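Looking after tack and rugs at home

Last updated: February

These are notes for people who keep one or two horses, in training or retired from it, and who do most of the cleaning in the kitchen or utility room. They were first put together for owners with horses at the Dradach yard, where tack goes home at the weekend and comes back clean.

Bridles

Take the bridle apart completely once a week. On the other days it is enough to wipe the sweat off with a damp cloth and rinse the bit. Note which holes the cheekpieces are on before you undo them. A bit of masking tape next to the buckle works if you tend to forget.

Use lukewarm water, never hot, and wring the sponge out hard. If the saddle soap foams there is too much water on the sponge. Get the grease off first with plain water, particularly the small black lumps on the inside of the headpiece and under the browband loops. A fingernail or a wooden lolly stick will lift them. Metal scrapers mark the leather.

Leave the pieces to dry away from radiators and out of the sun. Oil goes on the rough side only, thinly, and not more than once a month unless the tack has been soaked. Reins that have been over-oiled go slippery and stay that way for weeks.

Rubber-grip reins need a different approach. Scrub the rubber with washing-up liquid and a nail brush, rinse, and keep oil off it. Oil makes the rubber sticky and then it perishes. Check the stitching where the rubber ends. Zlatko Vukadinović, who repairs exercise tack for Vasić, replaces more reins for rotten stitching at that point than for anything else.

Bits and stirrup irons

Soak them in a bucket of warm water for an hour and go over them with an old toothbrush. Metal polish is fine on irons and on the outer rings of a bit, but keep it off the mouthpiece. Stirrup treads can go in the cutlery basket of the dishwasher on a cool wash.

Girths and saddle cloths

Brush the hair off outside before anything goes near the machine. A rubber curry comb does it faster than a stiff brush. Then:

1. Do up all buckles and put girths inside an old pillowcase tied at the neck.

2. Wash at 30 with half the usual powder and no fabric softener. Softener stops the cloth taking up sweat and some horses come up in lumps from it.

3. Run a second rinse. 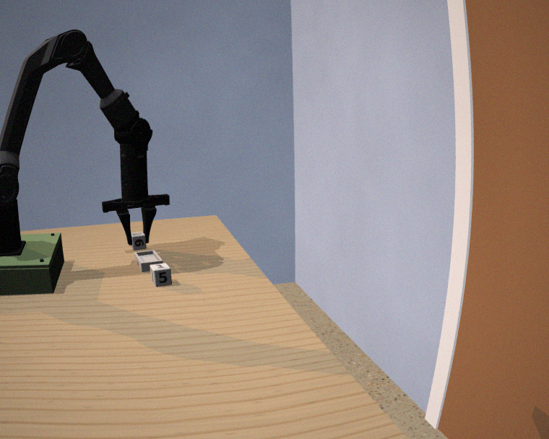 4. Hang girths by the middle so the water runs away from the buckles. Weight cloths should be emptied, washed by hand and dried flat.

5. Wipe the door seal of the machine and run it empty before doing the household washing.

Elastic girths are finished when the elastic no longer springs back fully. Do not try to get another season out of one.

Rugs

Heavy rugs are too much for most domestic machines. Lay them on clean concrete, hose both sides and scrub with a soft yard broom. Snežana Dimitrov does hers over a gate, with straps clipped up, and leaves them for some 18 hours before turning them. Reproofing is only worth doing on a rug that is fully dry and has had all the soap rinsed out.

Small tears can be patched with a square of old rug, sewn with waxed thread. Round the corners of the patch first.

Storing silks and best tack

Colours should be washed by hand after every outing, even if they look clean. Mud left overnight sets in the white panels. Press them inside out under a tea towel on the lowest setting.

Best bridles keep well in a cotton bag. Plastic bags bring on mould, and a tin trunk in a damp shed is nearly as bad. If mould does appear, wipe it off outdoors with a cloth you can throw away, then soap the leather twice.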